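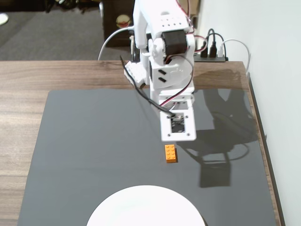

Angeliki Zacharopoulos | Facilities & Supplies, second floor | Diary

December, a little after four

Spent the best part of the afternoon on one orange brick. Eight studs, two by four, the kind you find with your heel at night. I was hired to look after supplies for a floor of grown adults, and I have now written the word "brick" in the supplies book more often than the word "paper."

It all goes back to Makis and his shopping. He found a lot of 3000 mixed bricks going cheap and signed for them before lunch, on the grounds that we would always need bricks. They arrived in two sacks. Marina and I sorted for most of a week and got as far as the reds and a very large bag labeled "other." Of the orange two-by-fours we found 12. Six are in the drawer, and the rest have gone wherever the good scissors go.

So today it was the table's turn. The gray mat is down on the wood again, after a month of living rolled up behind the door, and it lies flatter than I thought it would. I like it. It makes the table look as if somebody had a plan. Efthymia wanted the Skomeo mat, which costs more and comes in green, and I said gray hides crumbs. She said there shouldn't be crumbs. There we left it, two women with positions.

The white plate stays on the table. I wrote that on a note to myself and then wrote it again here, because I have twice carried it off to the kitchen and washed it, and twice been asked for it back in a very patient voice. It is not for toast.

The power strip at the back by the wall is the next job. Black plugs, white plug, cables going off in their own directions. I have asked for clips. Clarkex sells them in bags of 700, and apparently in no other quantity, so by spring we'll either have no clips or enough to fasten down the building.

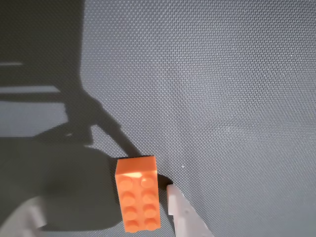 Anyway, orange on gray is a good combination and I may do the bathroom at home in it. I mentioned this to Niloufar, who looked at me for a while and asked if I'd had lunch. I had not.

Tomorrow: label the drawer, ask Makis for the receipt again, start on the bag called "other." Marina says yellows next. I say blues. Went home with a brick in my coat pocket, a blue one, and will have to sign it back in.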